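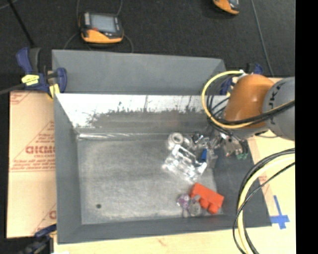 *The metal test bin at Drustunwood, with the clear plastic pieces gathered at the right-hand side under the gripper.*

Clear plastic is the hard part. Olumide Uzor has been picking parts out of bins with robots for most of his working life, and he would still take a box of greasy bolts over a handful of transparent packaging.

"A camera wants something to look at," he says. "With clear stuff it looks straight through and gives you the bottom of the bin."

Uzor runs the handling bench at Drustunwood, a small firm that tests grippers for companies thinking of buying them. In April he and Huguette Grewal began comparing two: the Cliver, a slim two-fingered model, and the Pelletier, which is heavier and closes with more force. Both were fitted in turn to the same arm and given the same mixed load, most of it clear or shiny, with a few solid pieces such as an orange-red block shaped like a toy brick.

The bin is part of the test. It is grey sheet metal, scratched and worn in patches on the back wall, and bright enough in places to throw light back at a camera. Grewal was offered a new black plastic tub, which would have been easier on the software, and turned it down. Customers have metal bins, she says, and they don't replace them to suit a robot.

It is also clamped down. On the first morning a finger caught the rim and dragged the whole thing along the table, and every pick after that landed to one side. Blue tape on the tabletop now marks a fixed spot that the arm is checked against before each run.

A run is 109 picks. The Cliver completed 91 of them without help. Most of its misses came when parts had settled against a wall, where the fingers had no room to open. It was good with thin edges, and it let go cleanly.

The Pelletier did worse on the count and better in the corners. Its fingers are shorter, so the arm can bring it down beside a wall without touching. Against that, it cracked 5 of the clear pieces before Grewal turned the force down, and after that it began to drop the heavier ones.

"People ask which is the better gripper," she says. "I ask them what's in the bin."

Hoses and cables took up more time than either of them had planned for. They have to follow the arm through every turn with enough slack for the wrist, and too much slack hangs over the work. Uzor rerouted them twice. Changing from one gripper to the other takes him 30 minutes, and he puts most of that down to the cabling.

The next trial uses a different controller, the Jellunness, which is meant to let the arm feel its way down a wall and stop on light contact. Uzor wants to see whether it saves the Cliver's misses at the edges. The first run is booked for Tuesday, with the same bin and the same parts, less the cracked ones.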